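Notes pour l'intervention « Acheter moins, ranger mieux : la cuisine de la salle commune »
Nobuhle Mabaso, mardi 4 septembre 2018
Durée prévue : 24 minutes, questions non comprises

Diapo 1. Ouverture
Remercier la maison Sevton pour la salle. Rappeler que les toilettes sont au fond à gauche.
Dire tout de suite de quoi il s'agit : la cuisine partagée de la résidence Liao, ce qu'on y a dépensé, ce qu'on referait autrement. Je ne suis pas cuisiniste. J'ai tenu les comptes et j'ai fait les courses.

Diapo 2. Le budget
Enveloppe de départ : 1 740 euros. Dépensé : 1 549 euros.
Préciser que l'électroménager n'est pas compris, il était déjà sur place. Tout le reste passe dans cette somme, y compris la livraison.
Le poste le plus lourd a été la vaisselle. On a acheté des assiettes trop grandes pour le lave-vaisselle, il a fallu les échanger, et le magasin a gardé les frais de port. Ne pas s'étendre, mais le dire.

Diapo 3. Ce qui s'abîme dans une cuisine partagée
Commencer par demander à la salle : qu'est-ce qui casse en premier chez vous ? Laisser répondre deux ou trois personnes.
Chez nous : les couteaux, les poignées de casserole, les planches. Les couteaux parce qu'ils passent en machine. Les poignées parce qu'on achetait des casseroles à poignée vissée et que la vis prend du jeu. Montrer comment on la resserre, le tournevis est dans mon sac.
Pour les planches, passer à la suivante.

Diapo 4. Les planches en bois
L'érable est un bois dur à grain serré. Il marque moins que le hêtre que nous avions avant et il ménage le fil des couteaux. Beaucoup de planches sont faites de bandes collées. C'est au joint qu'il faut regarder en premier : si l'ongle accroche, l'eau entre.
Entretien : laver à la main, essuyer, sécher debout. Une couche d'huile minérale alimentaire quand le bois devient terne. Pas d'huile d'olive, elle rancit.
Si on me demande pour l'odeur d'oignon : gros sel, un demi-citron, on frotte et on rince.
Laisser la photo affichée pendant que je parle des joints. C'est de l'érable, avec du veinage, des nœuds et deux lignes de collage peu marquées dans la largeur. 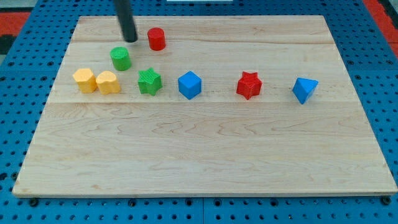
Diapo 5. Le rangement
On a supprimé les portes de deux placards. Au début tout le monde était contre. Depuis, les bols reviennent à leur place et on ne rachète plus de passoire en croyant qu'il n'y en a pas.
Étiqueter le bord des étagères, pas les boîtes. Les boîtes changent de contenu.
Le tiroir du bas reste libre pour les affaires personnelles. Il est vidé le premier lundi du mois, et ce qui n'est pas réclamé part au local de troc Ovidia.

Diapo 6. Les produits d'entretien
Nous utilisions six flacons différents. Il en reste 2 : un liquide vaisselle et un dégraissant, pris en bidon chez Vitach. Le vinaigre blanc sert pour le calcaire de la bouilloire. Insister : jamais de vinaigre avec de la javel. Le répéter si la salle est bruyante.
Les éponges, une par semaine, changée le jeudi par l'équipe de table.

Diapo 7. Ce qui n'a pas marché
Le tableau de tours de ménage. Trop de cases, rempli pendant trois semaines puis plus du tout. On l'a remplacé par une règle courte : celui qui cuisine laisse l'évier vide.
Le bac à compost intérieur. Moucherons tout l'été. Il est maintenant dans la cour.

Diapo 8. Suite et questions
En octobre, on remplace le robinet et on pose une barre pour les torchons. Le devis du robinet est dans la pochette bleue, le faire circuler si quelqu'un le demande.
La liste d'achats avec les prix est photocopiée près de l'entrée. Mon adresse est au dos.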